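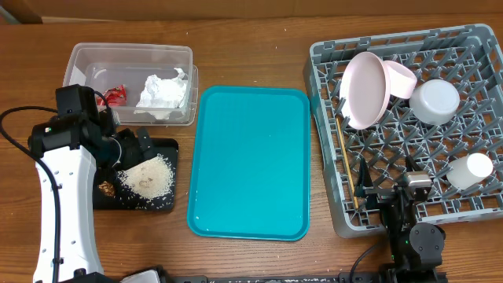

12 April 2026
Table notebook, student manipulation project (Jondell bench)

Picking up from where the last entry trailed off, which I see was in the middle of a complaint about cable ties. The cables are fine now. The one on the left arm still makes a bigger loop than I'd like, but it clears the wrist through the whole reach, so I'm leaving it alone until somebody has a free afternoon and a good deal of patience.

Today was clean-up-after-dinner day, the task we voted for back when everyone was feeling brave. For those of you who missed the planning session: the left arm has the black mat with the rice on it and the clear container for trash, the right arm has the gray dish rack, and the teal tray sits between them as the handover spot. The idea is that the left arm clears the bits off the mat and the right arm sorts out the dishes, and at some point they have to share the tray without quarreling over it. We are a long way from the sharing part, so today each arm minded its own business.

We ran 40 attempts on the left side. An attempt counts as good if the crumb ends up in the container and the mat is still more or less where it started. By that rule we had 23 good ones, and I'm really pleased with that, because at the end of last term we would have been happy with a handful. The misses were mostly the same miss over and over: the fingers come down a touch too far forward, close on rice, and carry a few grains over to the container with great ceremony. I do love watching it, but it isn't what we want.

The rice itself is another matter. Two fingers are never going to pick up a pile of rice, and I think we all knew that when we poured it. What we talked about over lunch was tipping the mat instead, so the left arm would grip one edge and let everything slide into the container. Somebody pointed out that the container would have to move closer, and somebody else pointed out that the tray could take the rice first, and then we were all drawing on the back of the Brarkbridge entry form, so I had to print a fresh one. (The clean copy is in the folder. Please don't draw on that one too.)

Right arm: shorter session, 6 runs, all of them on the chopstick. We lean it across the rack and ask the arm to lift it clear. It's thin, and it likes to roll in the fingers the moment they close, so you get a nice firm grip and a chopstick pointing somewhere new. We got it out cleanly on 4 of the 6, with the slower closing speed. At the old speed I wouldn't even bother writing down the number. The pink plate and the bowls stayed in as obstacles and I'd like to keep it that way, since a tidy empty rack would teach us very little.

Somewhere in the afternoon the Pons script stopped saving the wrist angles for the left arm. It kept on saving everything else quite cheerfully, so we didn't notice for a while. It was a renamed column – my renaming, I'm sorry to say – and it's fixed in the shared copy. If you have your own copy from before today, throw it out and take the new one.

Housekeeping, while I'm thinking of it. There are white specks on the rail again, dust or rice. Brush it off toward the front of the table, please, and not toward the base joints. I spent a good part of the morning with a soft paintbrush and I would rather spend it on something else. The paintbrush now lives in the top drawer with the hex keys. Also, if you move the tray, put it back with a bit of bare table showing on both sides, or the left arm will bump its rim on the way home.

Brarkbridge is in August, which sounds far away and isn't. The Sornska rules sheet says both arms have to start from rest and the table has to be reset by hand between rounds, so we ought to practice resetting as well. It took us ages today, mostly on account of sweeping rice back into a heap and everyone having opinions on what a fair heap looks like.

For next session:
Try the mat tip with no rice first, then with a spoonful.
Move the crumb to the other side of the pile and see if the forward miss follows it.
Chopstick at the slow speed again, different lean.
Start a reset sheet, with a drawing of where everything goes.
Bring more rice – the bag is nearly done, and I'm not sweeping this lot up to use again.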